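To: Matlala shared rooms list
Subject: Re: Desk surfaces and cutting mats, room 3

On Thursday the Imness office wrote:

> We have money left for the desks in room 3 and need to decide how to
> spend it before the end of January. One option is to sand and oil the
> wooden tops again. The other is to cover them with something hard and
> stop worrying about it. Two people have also asked for bigger cutting
> mats. Please reply to the list with what you use your desk for and what
> you would want done to it. If you have a view on mugs at the work desks,
> include that as well, as it came up at the last meeting.
>
> Room booking questions should still go to extension 2732.

I have used the desk by the whiteboard since we moved over from the Pandeo building, so I'll answer for that one.

My vote is to sand and oil. The block tops take knife marks and glue but they can be brought back in an afternoon. A hard cover can't. We had covered tops at Pandeo and once the edges started to lift there was no fixing them. You caught your sleeve on them and dust got underneath. I would sooner have a top with a few scars in it.

If we do sand, please don't use the same oil as last time. It stayed tacky for more than a week and paper stuck to it. The can is still on the shelf in the supply closet with Carkon job 3241 written on the lid, so whoever does the ordering can check what it was and get something else. I would also ask for two thin coats with a night between them. 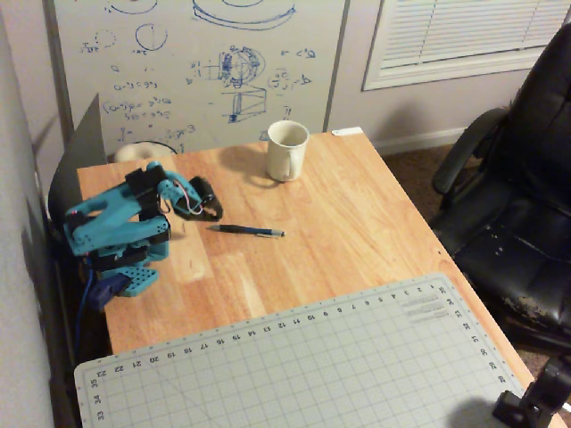
On the mats, I don't need a bigger one. The gray one covers the front of the desk and that is where I do all my cutting. What I would like is for people to put it back the same way each time. The numbers along the top edge are upside down when it gets turned around, and I have measured from the wrong end more than once because of it. If you borrow it, lay it flat when you return it. Don't roll it and don't lean it against the heater. The last mat was ruined that way and never lay flat again.

A second small mat would be useful for glue and paint, so the good one can be kept for knives. It doesn't need a grid. The back of an old one would do, if Imness has any left over.

On mugs, I don't see a problem with a plain rule that they stay at the back of the desk, away from whatever is being worked on. That is what I do. A ban would just mean people leave them on the floor, and I think the floor is worse. If the tops are oiled properly a ring will wipe off or come out with a little fine paper. Coasters were tried and they all ended up in the kitchen.

Pencils are a separate matter, but I'll raise it here. A mechanical pencil is better than a marker for laying out cuts on card or thin wood. Marker bleeds into the grain, and if it gets on the desk top it has to be sanded out. Could we order a box of 0.5 leads with the next supplies? The markers can stay on the whiteboard.

I can clear my desk for sanding any evening except Thursday. I would need to know the day before so I can move my things to the other side of the room. I can also do the sanding on that desk myself if someone else brings the sander over from the Matlala workshop and takes it back.

I have no opinion on the chairs.

Desk by the whiteboard, room 3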